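Salcedo Evening Workshop, Making Things for Small Hands
Notes for session 4: colored shape blocks
Friday, July 24, 2026

Okay, a few of you asked me to write up what I said last week because I talk fast and draw on the board even faster. So these are my notes, more or less in the order I gave them, with the bits I forgot put back in.

We were on colored blocks. I love colored blocks! I've made a silly number of sets over the years and I still get the colors wrong on the first go. The thing I kept coming back to in class was that a set has two jobs going at once, color and shape, and you have to decide early how those two are going to cross. If every red piece is a star and every blue piece is a cube, a kid can sort the whole pile without ever looking at the shape. I did exactly that with my first set (the Alberg one, the one I passed around with the chewed corner) and it took me a whole winter to see what was wrong with it.

So, cross them. Put the same shape in two colors, and put at least two shapes in each color. Then "find me another one like this" becomes a real question, with more than one good answer, and you get to hear what the kid was thinking.

Picking shapes. Start with the ones you can cut without crying. Cubes and cylinders first, then a triangular prism, then a hexagon if your saw holds its angle (check it on scrap, please). Hearts and stars are where people lose their weekends. For a heart, drill the two round lobes before you cut the point, and leave the cleft a little wider than looks right to you. For a star, the inside corners are the whole fight. A five-pointed one is plenty. Stand it up on a flat surface before you paint, and if it rocks, sand the base and try again.

Thickness matters more than I let on in class. Thin shapes lie down and turn into puzzle pieces. Thick ones stand up and turn into buildings, people, trees, whatever. I cut mine at 30 millimeters and keep everything under 60 in the longest direction, and that suits the hands I usually work with. Yours may be different, go measure some hands.

Paint. Red, yellow, green, blue, and stop there for a first set. I know the Dornari swatch card is gorgeous and has that lovely teal on it, but teal next to blue and green will start arguments. Two thin coats beat one thick one. A glossy finish looks great and also throws a bright spot that can hide an edge, so for the fussier shapes I like a duller coat. If you're printing your pieces instead, those fine ridges on the sides are fine by me, kids seem to enjoy running a fingernail over them.

Laying them out. We spent the last part of class on this and we'll spend more on it next time. Use a plain pale board underneath, nothing with a strong pattern. Leave gaps. If you push two pieces of the same color right up against each other they start to read as one lump, and that's either a nice trick or a mess depending on what you're after. Try one layout spread out and one bunched up, and write down which shape your eye goes to first. Do it again the next morning.

For next time: bring at least two shapes in at least two colors, painted or not, and your layout notes. Anyone who still needs wood, the Stendidov yard on the corner sells offcuts by the bag. Bag 14 is the maple, or it was in June. 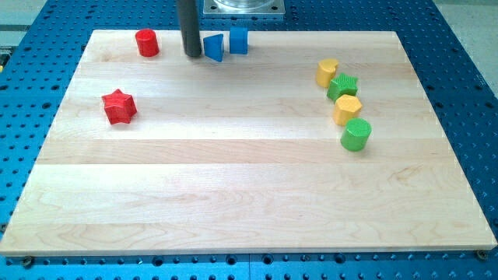
Bring an apron too, we're opening the paint as soon as everybody has a seat.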